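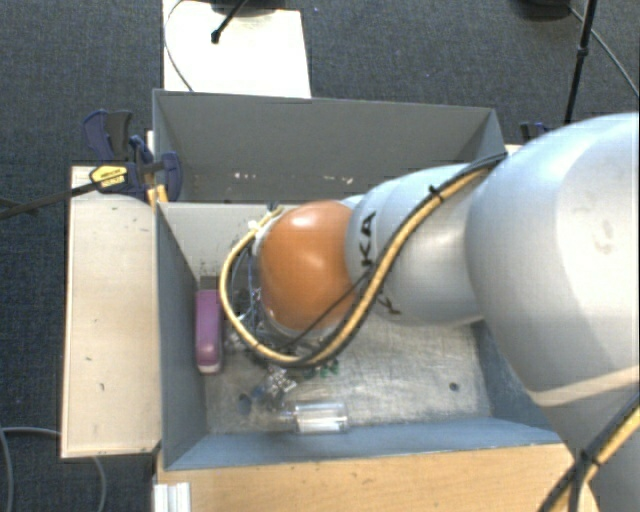

Songwriting and Stage > Writing for theatre > Piano reduction or full score first?

skullivico
Good evening to all. I write the music for a small musical which will be played in Beltthorpe in November. English is not my first language, so please excuse my mistakes. The piece has 20 songs and the director asks me for the orchestration already now, but two songs of the second act are still without a proper ending. Should I finish everything at the piano first, or orchestrate the songs which are ready?

jark_pit_keys
Piano first, always. At Jarkthorpe we had parts for five players and then the big duet went down a tone. Every part to do again.

Sial
I don't agree. If you know your band, write for the band. A piano score makes you write like a pianist, and then the clarinet gets left hand patterns.

jark_pit_keys
A good arranger fixes that.

Sial
He is his own arranger, I think?

skullivico
Yes, I am. The band is piano, clarinet, cello and drums. The hall has 600 seats and we have no money for more players. My teacher, Josiane Sabatier, told me to wait until the singers have learned the songs, because the keys will change. But the director wants to hear "the real sound" on Tuesday.

mezzo_in_row_b
Singer here. Please wait with the keys! I was given a song in rehearsal which sat on a top E for 45 bars. It was changed, of course, but the parts were printed already.

Sial
Then orchestrate one song only, the opening one, and give him that. The opening is usually chorus, so the key is safer.

jark_pit_keys
The opening is the song that gets cut most often. Take the finale of act one.

skullivico
Thank you, this is a useful idea. The finale of act one is finished and the choir already sings it in the right key. I will begin with the cello part tonight. May I ask also, do you write the drum part in full, or only the rhythm and the cues?

mezzo_in_row_b
Ask your drummer. Ours never looked at his.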